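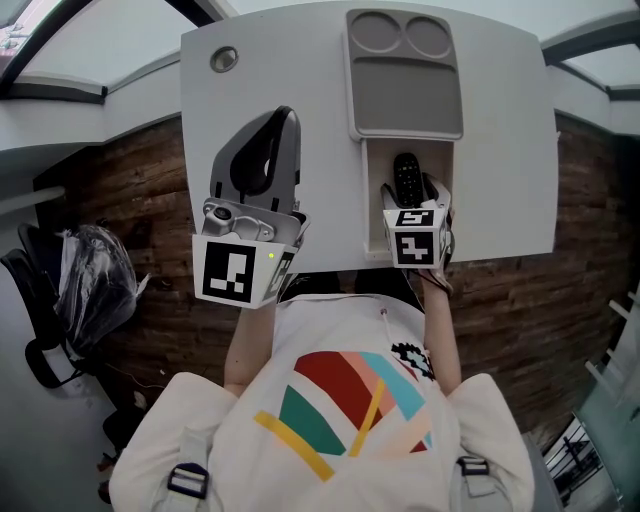
Repair Bench Notes: Choosing Thread for Strap and Buckle Work

Search the archive
Enter keyword
Go

Most failed seams that come through the Plidwood sewing room are on load-bearing straps, and most of those failed at the thread. The webbing around them is usually sound. This item covers thread selection and stitch pattern for pack straps, tool rolls and similar goods. Zippers were covered in October and are not repeated.

Fiber. Use bonded polyester for anything that lives outdoors. Nylon is slightly stronger at the same size and stretches more before it breaks, but it loses strength faster in sunlight. Cotton thread has no place in a strap. It rots when stored damp, and the break tends to happen inside the fold, where it can't be inspected.

Size. Tex 70 handles most strap repairs on a domestic machine with a size 16 or 18 needle. Tex 90 is better for haul loops and hip belt anchors, but many home machines will not form a clean lockstitch with it. If the bobbin thread shows as loops on the underside, check the threading first, then raise the top tension a quarter turn at a time on scrap webbing of the same thickness.

Stitch pattern. A box with a cross inside remains the default for one-inch webbing. Set the stitch length at three millimeters. Shorter stitches put more holes in the weave and can weaken it along the line. Where the strap pulls in one direction only, a dense zigzag bar tack at each end of the overlap does the same job in less space.

Buckles. Side-release buckles rarely need replacing as a pair, but halves from different makers often do not latch fully even when they look identical. Test the latch before sewing anything down. The webbing should pass through the bar flat, with the cut end heat-sealed and folded twice.

Dalibor Koubek has finished his comparison of the two cone threads we stock, Rumano and Katayama. He sewed nine samples of each and pulled them on the Tratorley bench tester. Both held past the point where the webbing began to deform, so the choice comes down to handling. Rumano is waxier and leaves residue on the tension discs — clean them after each cone. Katayama runs cleaner but untwists if the cone stands too close to the machine. A separate stand placed behind the handwheel fixes this.

A cone of either holds roughly 1,000 yards. Black and gray are on the shelf now. Olive is on back order.

Old thread should be picked out completely before resewing. Sewing over a failed seam hides the damage and leaves loose ends that work their way to the surface.

2,054 views
9 comments

Get the bench notes by email. By subscribing you agree to our use of cookies.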